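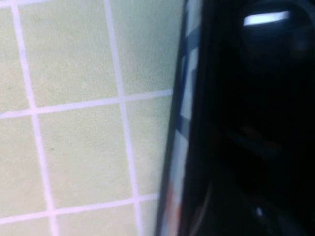
*Pale green wall tiles.*

# Call for participants: three weeks checking water points around Prona

Tiroser is looking for 10 people to join a field team in and around Prona this May. The job is to visit hand pumps and taps put in over the past decade by various charities, ours included, and find out which of them still give water fit to drink.

We should say at the start that we have doubts about trips like this one. Plenty of groups fly in, take samples, have their photos taken with schoolchildren and fly home with a nice report. The pump breaks the next spring and the report stays on the website. Our own record is mixed. When we went back to the villages above Thampi, we met people who had been surveyed by three separate teams and had never been told a single result. One of those teams was ours.

So the terms are different this time. Every household and school that gives us a sample gets its result in writing, in its own language, before we leave the district. If we can't manage that for a village, we won't sample there.

## What you would be doing

- Collecting and labelling samples, mostly on foot from where the truck stops
- Running simple bacteria tests in a rented room in Prona, often until late in the evening
- Asking pump keepers what has broken, who mended it and who paid
- Typing up notes. There is a lot of typing up

You won't be digging wells, painting classrooms or teaching anyone to wash their hands. People there know how. What they tend to lack is spare parts.

## Who we want

You need to be over 18, able to walk several miles in the heat, and patient with forms. Lab experience helps. Nursing, plumbing and bookkeeping have all proved more useful to us than a degree in development studies, though we won't hold one against you. Speakers of the local languages go to the top of the list, and four of the places are kept for people who live in the district. They are paid a daily wage.

## Money

Visiting participants pay £700 towards food, lodging and transport in the district, plus their own flight and jabs. We know that £700 and an air fare would buy a good many pump seals. If you would sooner give the money and stay at home, please do, and we will think no less of you. There is a small fund for people who can't meet the cost, so ask.

The testing kits are paid for by Trania, which has no say over what we publish. We asked for that in writing and got it.

## How to apply

Send us no more than 220 words on why you think this is worth doing, or why you suspect it isn't. Add the name of one person who has worked with you when things were going badly. No CV, and please, no video.

We hold a call for applicants at 7 pm, UK time, before anyone is asked to commit. Joining details come with our reply to your application.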